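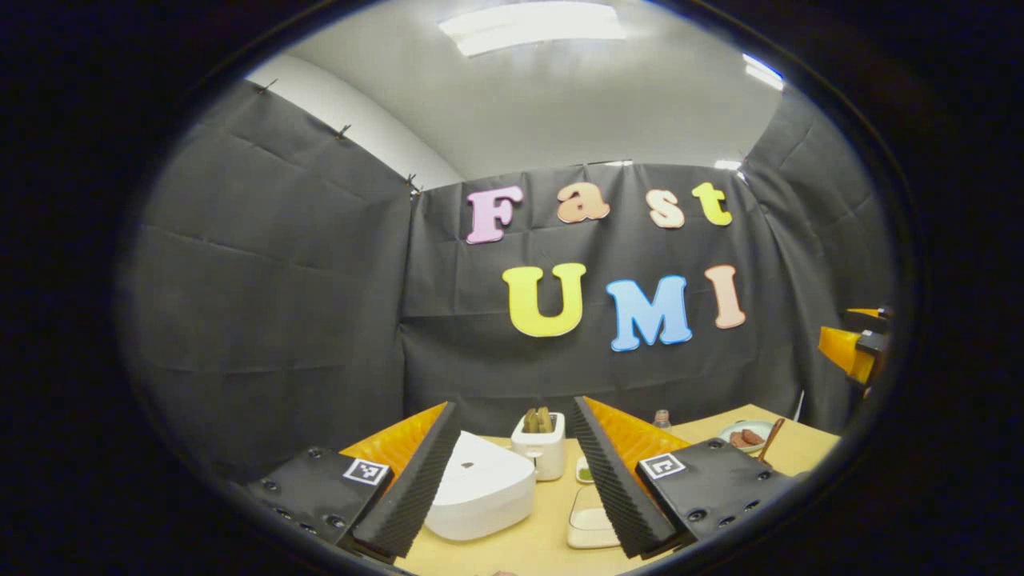 Uchenna Haruna wrote to the residents' council at Jillgate that a breakfast table ought to be cleared completely each night, down to the bare wood, and that every appliance belongs behind a cupboard door until the moment it is needed. The letter was courteous and well argued, and eleven households signed it. The council has asked for written views before the kitchen rules are revised, and this essay is submitted in response. It argues for the opposite practice.

The shared kitchens at Jillgate were fitted out in August on the assumption that people cook in long sessions and then leave. Most do not. The ordinary use of the room is a short one: bread goes into the toaster, something is lifted out of a glass container, a plate is carried to a chair. A rule that requires a resident to unpack and repack the toaster for the sake of two slices of toast has mistaken the look of a kitchen for its purpose.

The present rule allows residents 18 minutes after a meal to return the room to an empty state. In practice, the time is spent lifting things. The heavier appliances go into the low cupboard beside the sink, where the door opens against the trash bin, and older residents have stopped using them altogether. Tove Vídalín, who kept the kitchen log on the second floor through the fall, recorded that the rice cooker went untouched for weeks at a stretch once it had been assigned to that cupboard. When it was moved back to the counter, rice was being made there again within days.

There is a respectable case on the other side, and it should be stated fairly. Surfaces that are never cleared are seldom wiped. Crumbs gather under a toaster, and a jar or bottle left at the back of a table tends to stay until its contents are past use. Cooked meat on an uncovered plate should not wait for a late riser, whatever one thinks about appliances. The signatories are right that the third-floor kitchen fell below an acceptable standard last year, and this essay does not defend the condition in which it was found.

The remedy proposed, however, treats food and equipment as a single category. They should be separated in the rules. Food requires a time limit, a lid and a label. Equipment in daily use requires a fixed place, an outlet within reach, and a weekly cleaning underneath. A toaster standing where everyone expects it is already put away – its place simply happens to be visible.

Small dishes and containers deserve a word of their own. Clear glass was chosen for the shared kitchens so that contents could be checked without opening anything, and this advantage is lost when the containers are stacked three deep on a high shelf. Lærke Juhl has suggested that one open shelf be reserved for empty containers and small dishes, at chest height, with nothing stored in front of them. The suggestion is sensible and costs very little.

The council has also received a quotation from Marchuk for closed cabinetry along the north wall of each kitchen, at 700 dollars per kitchen before installation. That sum would be better spent on outlets and lighting over the existing counters. Several of the daily complaints in the log concern cords: a cable trailing across a work surface is a greater nuisance than any appliance it serves, and a cabinet does nothing to shorten it.

The following wording is offered for the revised rules:

- Cooked food is covered and refrigerated as soon as the meal is over.
- The toaster, the kettle and the rice cooker remain on the counter in their marked places.
- Appliances used less than once a week are stored in the cupboards, the heaviest at waist height.
- Each kitchen is cleaned beneath and behind its appliances by 8 p.m. on the weekly cleaning day.

Comments on this wording may be left with Gunnlaugur Grímsdóttir at the front office. The council will take up the kitchen rules as the second item at its next meeting, after the bicycle room.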